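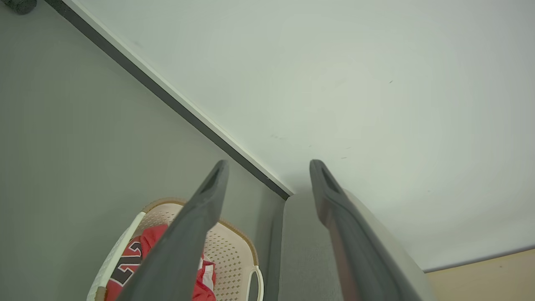
Rado software group — meeting minutes

Sunday, April 7, 2019
Chair and notes: Reshma Chauke
Present: planning, perception and tools people from Rado; two from Drakport on the call
Started late because of the call setup

1. Notes from last meeting

Accepted with one fix. The item on gripper timeouts should say the limit is set in the driver, and the planner only reads it. Reshma has corrected the shared copy.

2. Perception: cloth in baskets

Great progress here! The new segmenter (still called Plekent until someone comes up with a better name) now runs on the wrist camera stream without dropping back to the overhead view. On the replay set it found a usable grasp point in 58 logged picks, including a bunch where the old code gave up completely. There was a small cheer on the call.

Weak spots remain. Perforated basket sides still confuse the depth fill, and the holes come through as little spikes that the grasp scorer likes far too much. Big printed numbers on shirts get split into separate pieces, so one shirt can come back as three or four candidates. The Drakport side suggested merging neighbors by depth first and color second. Everyone liked this and it will be tried before any retraining.

We also talked about masking the fingers. Right now the mask is a fixed shape for open and another for closed, and anything between the two is a guess. Agreed to draw the mask from the joint reading instead. The model of the fingers is already in the repo, so this is mostly plumbing.

3. Planner

Replanning now runs while the arm is moving, and it looks lovely — no more stop and think above the basket. The cost is CPU. When perception is busy the planner misses its slot and holds the last path, and it does that without a word in the log. A warning goes in this week.

Approach angle: long discussion. Coming straight down is safest but misses cloth pushed up against a side. Tilted approach works in simulation, with the handle modeled as a solid block for now. Decision: allow tilt up to 30 degrees, off by default, switched on by a flag. Look at it again once the merge work is in.

4. Control

Force threshold on close is still hand tuned for each gripper. The proposal to learn it from the first few closes of the day got a warm reception but no owner yet. Left open.

5. Tools

Raptis, the log viewer, can now scrub wrist video and planner state together. This is a joy to use and several people said so at once. Requests: keyboard shortcuts, a way to bookmark a moment and send it to someone, and please remember the last folder. The first two are accepted. The folder one is apparently harder than it sounds.

Old logs from December will not open in the new version. A converter exists on a branch and needs a review.

6. Actions

Reshma: depth-first merge, results on the replay set
Perception: finger mask from joint reading
Planning: missed slot warning, tilt flag
Tools: bookmarks, shortcuts, review of the converter branch
Drakport: send their basket models, handles included

7. Any other business

Build machine needs more disk. Please delete your old branches and the artifacts that go with them.

Next meeting in 2 weeks, same link.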